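Robot demonstration

Print this article | E-mail this article | 3 comments

Robot demonstration (also teaching by showing, or, among people who have done a great deal of it, "driving") is the practice of getting a robot to perform a task by having a person perform it first, through the robot. The person either takes hold of the arm and moves it, or sits at a set of controls and moves it from a distance. The robot's joint positions are recorded along the way, usually with camera pictures, and the recordings are then used to produce a program or train a model that can attempt the task alone.

The appeal is easy to state. Writing instructions for closing a box is hard, and almost any adult can close a box. The difficulty is that almost any adult cannot close a box using somebody else's arms, and must be taught to, at an hourly rate.

Showing by hand

In the older method, known as hand guiding or kinesthetic teaching, the motors are set to go slack enough that a person can push the arm about. The operator grips the wrist, walks it through the motion and lets go. Industrial painters were teaching robots this way decades ago, and the results were good when the painter was good.

Hand guiding needs little equipment, and the operator can feel what the arm is touching. Its drawbacks are mostly anatomical. A person has two hands, and one robot arm tends to use up both of them. Guiding a pair of arms at once is possible but is generally done badly, with the elbows wandering off to places no one intended. The operator's own body also gets into the camera pictures, and a model trained on them may come to expect a large forearm in a checked shirt whenever there is work to be done.

Showing by remote control

Remote control, or teleoperation, keeps the person out of the way. Common controls include:

- a leader arm, a lighter copy of the robot that the operator moves while the real one follows
- handheld controllers tracked in space, of the kind sold for video games
- gloves or finger sensors, for hands with several fingers
- a joystick or 3D mouse, for the patient

Leader arms are popular for two-armed work. The copy has the same joints as the original, so a pose the robot cannot reach is usually one the operator cannot reach either, and the argument is settled early. Most simple versions give back no sense of touch. New operators respond by squeezing everything as hard as the controls allow, and paper cups suffer accordingly.
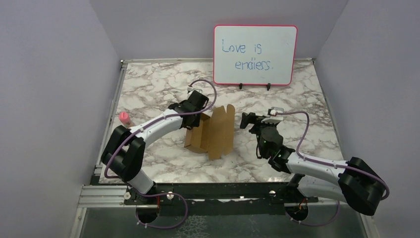

Cameras carried on the wrists are widely used alongside a fixed view of the table. A wrist camera sees the last inch or two of an approach, which the fixed camera often loses behind the gripper. It also brings a cable that has to follow every joint without pulling tight. Cable routing takes up a modest part of the published literature and a much larger part of the working day.

Tasks

The tasks chosen for demonstration are rarely grand. Picking up, putting down, folding, wiping, opening and closing make up the bulk of them, and they are selected because they are dull for people and surprisingly awkward for machines. Cardboard is a favorite nuisance. It bends where it is creased, and sometimes where it is not, and a flap pressed down on one side likes to come up on the other. Two arms help, provided that one of them can be persuaded to hold still.

A task is normally written out before recording begins, with a starting layout, an end state and a time limit. Starting layouts are varied on purpose. If the box is in the same spot every time, the robot learns the spot and takes no interest in the box.

Recording and review

A single run from start to finish is called an episode. At Killstead, a packaging firm that adopted the method for its carton lines, the standard order was 600 episodes per task, recorded by 4 operators in shifts. A practiced operator could manage 44 in a shift. The firm's first handbook set the figure higher, and was revised in March after the operators had read it.

Each episode is reviewed and kept, trimmed or thrown out. Opinions differ on what should go. Idun Midtbø, who ran the review desk at Killstead, threw out any episode with a pause longer than five seconds, arguing that a robot trained on hesitation would hesitate. Her rule was effective and made her few friends. Aurora Antunes, working on the rival Tangen software, preferred to keep fumbles that ended well, on the grounds that a robot which had never seen a mistake would have no idea how to leave one. Later practice leans toward Antunes for the fumbles and toward Midtbø for the pauses, an outcome that both have described as agreement with themselves.

Operator style

Operators have habits, and the habits are passed on. Some come at an object from above, some from the side, and some circle it first as though it might bolt. A model trained on a mixture of these may choose one and stick to it, or may start one and finish another. Supervisors therefore ask for a house style. The Wemico training course spends its first two days on this subject and its third on chairs, which are the main source of complaints from operators of all styles.

Criticism

The usual objection is cost, as the method replaces a programmer's labor with a larger amount of someone else's. A second concerns range: a robot shown one kind of carton may do poorly with another that differs only in size or color. Supporters reply that more demonstrations will fix this. Satano, which sells leader arms, holds this view with particular firmness.

See also: Hand guiding; Leader arm; Imitation learning; Wrist camera

Last edited 4 Nov 2025

12 shares | Print this article | E-mail this article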